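Kurnico Demonstration Teaching Group
Minutes of the meeting held at Gurkdale on Aug 8, 2022

Chair: Valentin Voicu

1. Minutes of the previous meeting
Agreed as a correct record. The action on spare cables was carried forward.

2. Progress on hand-guided teaching
The Chair reported that 782 demonstrations had been stored since March, of which 200 were given by moving the arm by hand and the remainder by remote control. Members noted that the hand-guided set showed more variation in speed, and that operators tended to pause before closing the fingers. It was agreed that pauses would be left in the recordings for the present.

3. Remote control
Lernunitz had supplied a revised control handle. Operators found the wrist movement easier but reported a delay when the arm was lowered. Anghel would look into the delay and report back.

4. Ball and basket task
The group considered the next task, in which the operator guides the arm to pick up a small green ball and place it in a shallow wicker basket. The following was agreed:
The table is to be covered with the white cloth for every run.
The ball is to start in front of the basket and to its left.
Each operator is to give 10 demonstrations before changing over.
A dropped ball ends the run, and the run is to be marked as failed and kept.

5. Operator training
There were 18 names on the list. New operators would observe one full session before taking the controls. 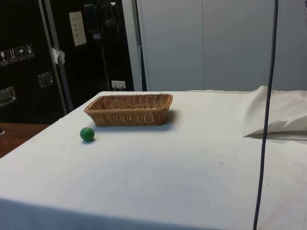 6. Any other business
The Chair asked that log sheets be signed at the end of each session. There being no further business, the meeting was closed.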